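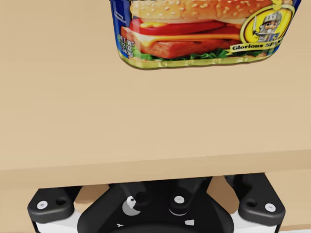 Wrist camera examples vs. side camera examples, and when to throw a run away

Posted by Girkham in Collecting Examples

I'm putting together a set of simulated pick examples for a small learning project. The task is to get a can of luncheon meat from a shelf or a tabletop. I drive the arm by hand with a game controller, and each run gets saved with the camera views and the joint positions. So far I have 143 saved runs.

Two things I can't settle.

First, in a lot of my runs the can is partly outside the wrist view at the start. I have been deleting those because I figured the model should see the whole object. That costs me a good part of every session. Should I keep them?

Second, on the shelf version I often come in at the wrong height. I end up with the gripper at the lower compartment while the can is standing one shelf up, and then I have to back out, raise the arm and come in again.
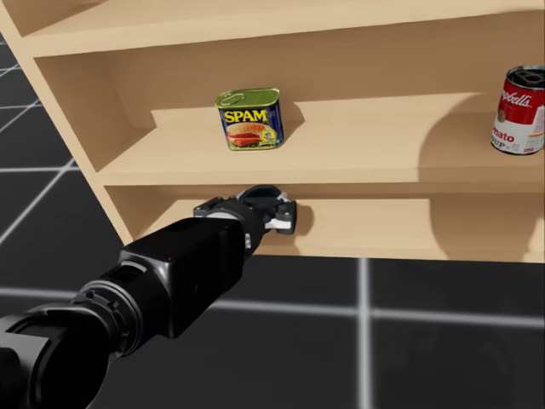 When I do this I usually finish the pick anyway, but the path looks bad. Do I keep the whole run, cut out the bad part, or start over? There is a soup can on the same shelf and I have never bumped it, so the runs are clean in that sense.

I'm using the Stidotham recorder, version 3, default settings. Training is on one desktop machine, so I can't just try every option.

Eimear McGrath

Keep the ones where the can is partly out of view. When the model runs by itself it will start from whatever position the arm happens to be in, and some of those positions will have the can half out of sight. If all your examples start with the whole can in view, it has nothing to go on in the other case. The same goes for the can's label. Parts of the text will be hidden or at an angle most of the time and you want that in the set.

What I would check is whether the can is in view in at least one camera at the start. If it's missing from all of them, you know where it is only because you placed it there, and the model can't know that. Those runs I do delete.

On the wrong height, it depends on how you recovered. I sort mine into 2 folders. If I noticed the mistake and moved back out in one steady motion, the run stays in whole. The model will make that same mistake at some point and it helps to have examples of getting out of it. If I stopped and sat there for a while deciding what to do, or wiggled up and down looking for the right height, it goes in the other folder and I don't train on it. Long pauses are the worst. I had a model in March that would drive up to the shelf and stop, and when I went back through the examples I had been stopping in the same spot to switch my view.

Don't cut out the middle of a run. The joint positions before and after the cut won't line up, and the model gets a jump that the arm can't make.

Also mark which runs have a recovery in them. The Stidotham recorder has a notes field on the save screen. I just type "recov" and filter on it later.

Baptiste

start over every time. bad examples in, bad results out. it only takes a minute to redo one

Birutė Kļaviņa

I mostly agree with Eimear. I would not redo every run. I tried that on a drawer task and the model worked well until it was slightly off, and then it kept pushing in the same direction until the time limit.

I would watch the balance, though. If most of your shelf runs go to the wrong compartment first, the model will learn that going to the wrong compartment is part of the job. Look through your saved runs and see how many have it. In my sets I try to keep it to 1 run in 5 or fewer. That number is from my own tests, so adjust it if yours come out differently.

For the height problem itself, stop farther back from the shelf, set the height there, and then go straight in. Do a few for practice with recording off. It gets easier to judge once you have used the side view for the approach and the wrist view only for the last bit.

One more thing, on the soup can. Move it between runs. If it's always in the same place on the shelf, the model can end up using it to find the other can, and then it fails when you take the soup away. The same applies to the can you are picking. On the tabletop, put it near the far side in some runs and close to the front in others.

Girkham

Thanks. I restored the ones I had deleted from the trash folder, except for the runs where no camera had the can. I also went back and tagged the recoveries. It's well over 1 in 5 for the shelf, so I will record more straight ones before I train. Does the Gronley converter keep the notes field, or do I need to filter before converting?

Eimear McGrath

It drops it. Filter first.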